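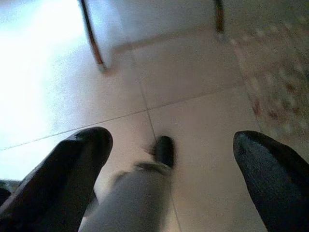
November
By the Braltance documentation desk

# Wollard Home Set, data card

Wollard is a licensed set of household manipulation recordings made with the Gamage two-arm kit. It is sold by Braltance as a download and is meant for teams that train or test policies on the same kit. This card covers the contents, the recording setup, known problems and license terms.

## Contents

- 1550 episodes, each one attempt at one task
- 16 task types, all tabletop
- Two camera views of the work: wrist and head
- Joint positions and gripper opening for both arms
- One text instruction per episode

Episodes are stored one per folder. The folder name is the episode index. Video and joint logs share a clock, and the offset between them is written in the header of each log. Apply the offset before resampling. The loader does this by default; third-party readers usually do not.

Failed attempts are included and carry the flag `success = 0`. They were not trimmed. If a training run needs successful attempts only, filter on the flag before building the index, or the index will have to be built twice.

## Hardware

The Gamage kit has two arms with two-finger grippers. Customers who use another gripper should expect to remap the opening value. Gamage logs it as a fraction of full travel, with 0 closed and 1 open. Finger length affects the wrist view, and policies trained on that view transfer poorly to grippers with longer or shorter fingers.

The head view covers the work surface and a good part of the room behind it. Rooms were not dressed for recording. Appliances, stools, mats and items unrelated to the task appear in the background and sometimes on the table itself.
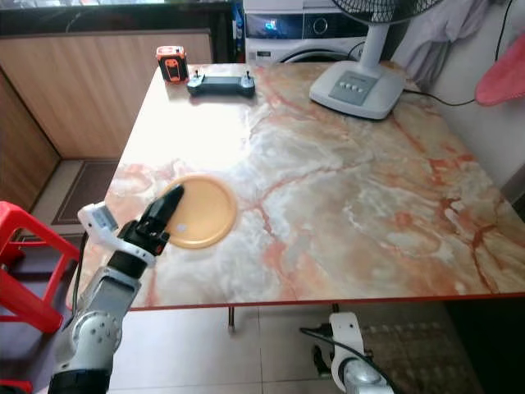 Head view, dish handling: left gripper holding a round plate by its edge over a marble-patterned table.

## Task notes

Dish handling includes lifts, transfers and placements of plates and shallow bowls. Contact is at the rim. Thin rims give a gripper opening close to 0 while the object is held, so opening alone is a weak signal for grasp state. Use the `grasp` field, which is labeled by hand.

Single-arm tasks still include the full log for the idle arm. Do not drop these channels when mixing single-arm and two-arm tasks. The sample configs expect a fixed vector length.

Text instructions are short and were written by the operator before the attempt. Spelling was corrected. Wording was left alone, so the same task can appear under several phrasings.

## Known issues

1. Glare. Glossy tabletops and tiled floors wash out in part of the image under window light. Exposure was left on automatic. Fixed-exposure footage is not available for this release.
2. Motion blur in the wrist view. Fast arm moves smear the background while the fingers stay fairly sharp. Feature trackers tend to lock onto the fingers. A finger mask is supplied in `tools/mask` and should be used with any optical flow method.
3. Off-task wrist footage. The wrist camera can point at the floor or at furniture legs. Such stretches remain in the files and are marked `idle`.
4. People. Legs and feet may enter the wrist view. Faces were screened out in review. Report any that were missed and the episode will be withdrawn in the next release.
5. Cable position. Arm cables are visible in the head view and shift between sessions. No label is provided for them.

## Splits

A validation split of 400 episodes is supplied. It is divided by room, so no room appears in both training and validation. Random splits made by the user will score higher and should not be compared with figures from the supplied split.

## Loading

Usico, the reader library, is included with the license. Version 2 or later is required. Earlier versions ignore the clock offset and return joint values in degrees without a warning.

Set `root` to the unpacked folder and run the check command once before first use. It compares file sizes and log lengths against the manifest. It does not decode video.

## License

One license covers one legal entity. Trained weights may be distributed. Raw video, extracted still images and joint logs may not, except for stills used in papers and talks with the name of the set given. Evaluation copies contain the validation split only and expire after 16 weeks.

Requests for added tasks or a different gripper are quoted separately and are not part of the set price.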